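Ticket: Cloth demos, policy won't train on the new batch
Site: Nilldale
Opened by: Nantana Kamolrat
Assigned to: Henrique Figueiredo
Opened: 14 Apr 2020

Nantana: Out of 300 hand-held demos on the dark green fabric, the converter threw out every one where the cloth hangs over the finger pads. Message is "grip width invalid". Prerau support says recalibrate. I did that for the last batch too and I don't believe it helps.

Henrique: Did you power-cycle after?

Nantana: Yes. Same result on 5 fresh demos.

Henrique: Raised the width timeout to 2000 ms. Please rerun.

Nantana: Rerun done. Fewer rejects, but I'm not convinced. A longer timeout could just be hiding bad readings. Wumpini replayed 6 of the accepted ones on the arm and the fingers closed late in all of them.

Henrique: Fair. Timeout is back to default. Looking at clock offset between the width log and the video instead.

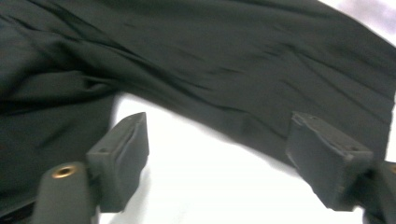
Wumpini: Can we keep recording while the offset is being checked?

Henrique: Keep it to a few short demos, and save the raw logs with them. If the offset is constant we can shift the old ones. If it drifts, they all get recorded again.

Nantana: I'd bet on drift. Leaving this open until a replay closes on time.

Status: open, waiting on raw logs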